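Writing a death notice for my uncle, what do I leave out?

Posted in Family and Bereavement, September

Rashti
My uncle died last week and the family has asked me to write the notice for the local paper in Grunwood. English is my second language, so I want to be careful. The paper charges by the line after the first 98 words, and my draft has 33 lines already. He had a long life, he worked on boats and later he kept bees, and he has many nieces and nephews. Must I write all their names? Also, is it correct to say "passed away" or is "died" too hard? The funeral is in Tuvley, which is another town, and I am not sure if I should give the full address of the chapel. The text must be sent before 4 pm tomorrow.

Erodik
I am sorry for your loss. I wrote one for my mother and I had the same problem. Both words are correct, ask his wife or his children which one they prefer. For the nieces and nephews you can write "and his many nieces and nephews", this is quite normal and people are not offended. Keep one sentence for the boats and one for the bees. I would give the name of the chapel and the time, but please do not print his home address, as the house may be empty during the service. Read the dates aloud to another person before you send it. In my mother's notice the year of marriage was wrong and we had to pay again for the correction.

Tidewife68
just put the short one in the paper and the long one on the funeral director's website, ours let us have 1000 words for free 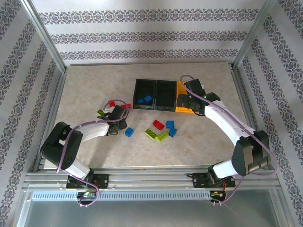 Rashti
Thank you both. My aunt prefers "died", so I will use it. I did not know about the website and I will telephone the funeral director in the morning. The names of the nieces and nephews can go there, and the paper will have only the boats, the bees and the time of the service.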